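How to check whether a robot sweeper can handle the pavement outside your shop

Posted by the Karkix workshop desk, June 28, 2026

Sweeping the front is a chore most small shops would gladly hand over. The machines on sale can do part of it. They sweep an open, dry surface well enough, and they stop for people. Edges, joints, posts and bikes left in the way are still a problem, and those are what a shop front is made of.

You can find out a lot before you rent one. This guide uses Plunel, the street simulator we run at Karkix, and the sweeper model for the Pfeiffer walk-behind unit. Any simulator that lets you place objects and set a ground texture will do the same job. Plan on an afternoon.

What you need

A computer with a decent graphics card
Plunel with the street pack installed
A tape measure
A sketch of your frontage, with the posts, hydrants and drains marked

Step 1. Measure the ground

Go outside and write down the width of the pavement, the slope, and the gap at each joint. Joints matter more than people expect. A side brush will drop grit into a wide seam and drive on as if the spot were clean. If your paving has exposed stone, note how far the stones stand up. Coarse paving holds on to leaves and cigarette ends.

Step 2. Build the scene

Open a new street and set the ground first. Pick the surface closest to yours and draw in the long seams before anything else. Then add the fixed things: lamp posts, bollards, hydrants, boxes, the foot of your building. Use the base width of each post, not the width of the pole. A street clock or an old lamp may be slim at eye level and much wider at the bottom, and the bottom is where the sweeper has to turn.

Leave out anything above head height unless it drops leaves or throws shade. Trees do both, so keep them.

Step 3. Add the things that move

Put a bicycle on the pavement. It is the best single test we have found. The tires and tubes are thin, and a sensor looking straight ahead can see the ground right through the wheels. Place it side-on for the first run, then turn it end-on and run again.

A person sweeping would walk up and move the bike, or sweep under it by hand. The Pfeiffer model can only go around. Mark the strip it misses, and decide whether you would accept that every morning.

Step 4. Set the light

Run the scene once at noon and once with a low sun. Big windows are worth modeling properly. Glass that reflects trees can look like more open ground to a camera, and in our Trustville tests the sweeper slowed down badly beside one. Dark patches on the paving had a similar effect — the planner treated them as a change in height.

Step 5. Scatter the litter

Use the debris tool to drop leaves, grit and paper. Put a good share of it against the wall and around the post bases, where wind leaves it in real life. An even scatter will flatter the machine.

Step 6. Run it and read the log

Let the sweeper make 25 passes. Start with the "missed area" map, then look at the stops. A stop that needed a human counts as a failed pass in our book. If you get more than 3 of those, somebody will have to stay near the machine, and that person could have used a broom.

If the log viewer shows error 404 when it opens the map, the run was saved outside the project folder. Move it in and reload.

What to expect

In March we ran our own frontage this way. Open paving came out clean. The wall line and the post bases did not, and we still do those by hand. So the answer for now is half a chore: the machine takes the middle and a person takes the edges. For a wide plaza that may be worth the rental. For a narrow shop front we would wait.

Repeat the test when the sweeper software is updated. Keep the old scene file so that you can compare the two maps.
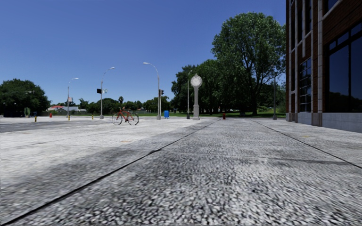 Issue 2, p. 25

A Plunel street before the first pass, with the bicycle side-on, the clock on its stepped base and the long seams in the paving. Start the sweeper on the open side of the bicycle and give it room to turn at the clock.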